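Can machines handle household chores yet?
Asked by Rongrong Zou, Delham

Our residence office has been asked whether a robot arm could put away small items after meals. Is this feasible?
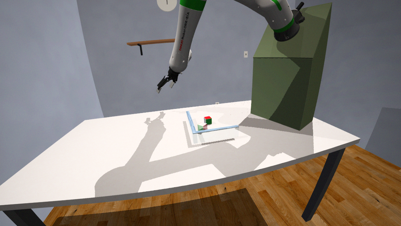
Can a robot fold laundry reliably?
Towels, usually. Mixed clothing remains slow and requires supervision.

Answer from Jianguo Guo
Sorting small rigid parts is feasible at a fixed station. Wet dishes are not advised.

Answer from W. Jiang
Please hire staff.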